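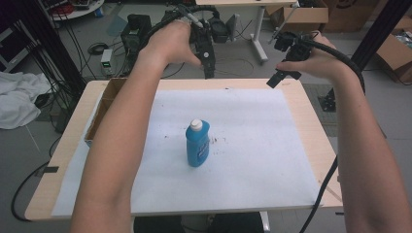
Cover the table before you start a messy job!

I love this one. A big sheet of plain white paper over the tabletop saves so much scrubbing later, and every speck shows up right away -- great when you're hunting for a tiny screw. Tape the corners underneath so it doesn't slide.

Keep a bottle of dish soap within reach too. One small drop in a bowl of warm water takes care of greasy fingerprints on most sealed wood (wipe with the grain, then dry it right away!). Go easy, though -- too much soap leaves a dull film.

An open cardboard box beside your work makes a super handy scrap bin. When you're done, fold the paper inward so the crumbs stay put, and drop it in.

Tip sent in by Rukhsana Dhanial, Moura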